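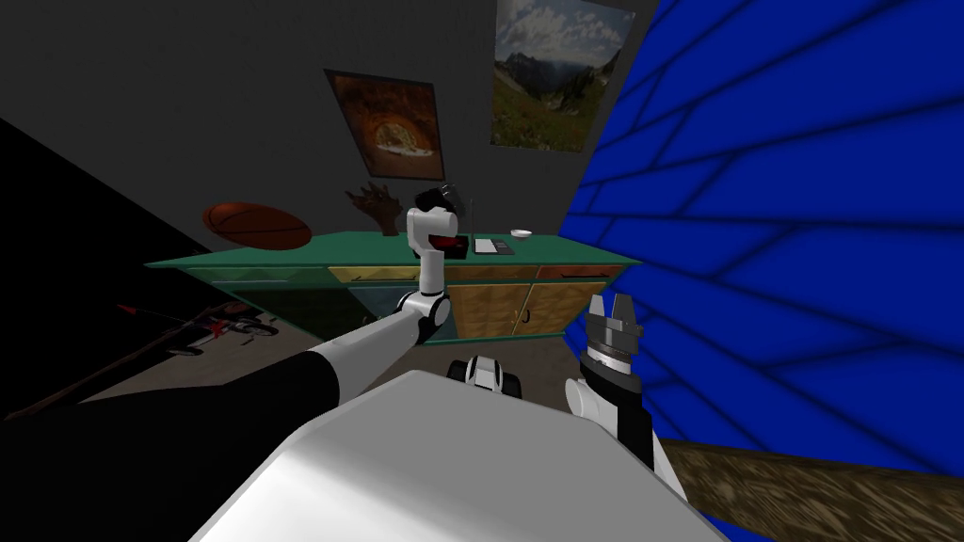 Kindar two-arm simulator, counter task.

2 min read | Print | E-mail this page

Is the Kindar simulator worth $480 for a beginner?

I want to practice counter tasks before buying arms. The trial is 28 days.
Posted August 17, 2018

Lakmal Weerasinghe
Yes, if your computer can handle it. Mine took 40 hours to learn. Both arms show from the robot's own view.

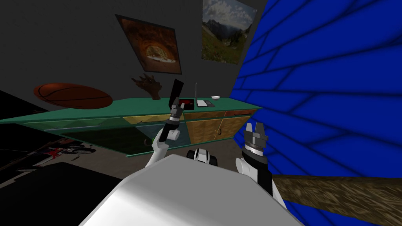
Yutong Mao
Try Uvum first. I paid 700 for Kindar with support and never called them.

We use cookies. Accept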